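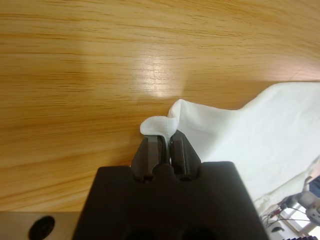 How long do you have to let a sourdough starter go before it's really dead?

Longer than you'd think, and mine sat at the back of the fridge from September until last week.

I know, I know. I had big plans for it. My neighbor Marlies Bachmann gave me a jar of hers at the end of the summer, with a handwritten card of instructions and a name on the lid (Drorel, which she says came out of a dream and I didn't ask any more questions). I fed it faithfully for maybe two weeks, made one loaf you could have used to prop open a garage door, and then we went to Cludusthorpe to see my in-laws and I stuck the jar behind the pickles. You can guess the rest.

So last week I'm hunting for cranberry sauce and there it is. Gray liquid on top, a smell like nail polish remover, and my first thought was to bury it at the bottom of the trash before Marlies came over for coffee. But the gray stuff is only hooch, and as long as you don't see anything fuzzy or pink or orange, you can pour it off and start feeding again. No fuzz! So I poured.

I took a spoonful from the bottom of the jar, put it in a clean one, and gave it 40 grams of flour and the same of water. First day, nothing. Second day, a couple of sad little bubbles along the side and a worse smell, somehow. I switched half the flour to rye after that and kept the jar on top of the fridge where it's warmer, and on the morning of day four it had climbed up past the rubber band and was pushing on the lid. I yelled so loud the dog left the room.

The first loaf back was okay. A little flat, pretty sour, very good toasted. For the second one I did the thing I'd skipped in September, which was wait. The recipe said to let the dough rise until it looked puffy and jiggled when you shook the bowl, and back then I'd gone by the clock because the clock was easier. My kitchen is cold this time of year, so it took most of the day and I had to rearrange dinner around it, but wow, what a difference. Real holes! A crust that crackled when I set it down!

I should say I bake in the old Ziółkowski pot my aunt left me, lid on for the first half and off for the rest. If you don't have a heavy pot, a sheet pan with another pan of hot water underneath does a decent job. I did it that way for years with yeast bread.

The extra starter goes into pancakes now. I've been pouring in more than 200 grams at a time and the kids haven't noticed, or they've noticed and like it, and either way I'm not bringing it up.

Marlies did come over, by the way, and I confessed. She laughed and said hers once went 3 months while she was redoing her bathroom. She took home half a loaf and I sent her off with the rest of my rye flour too, so I need to get to the store before the weekend. Pumpkin seeds next time, I think, or walnuts if they're on sale.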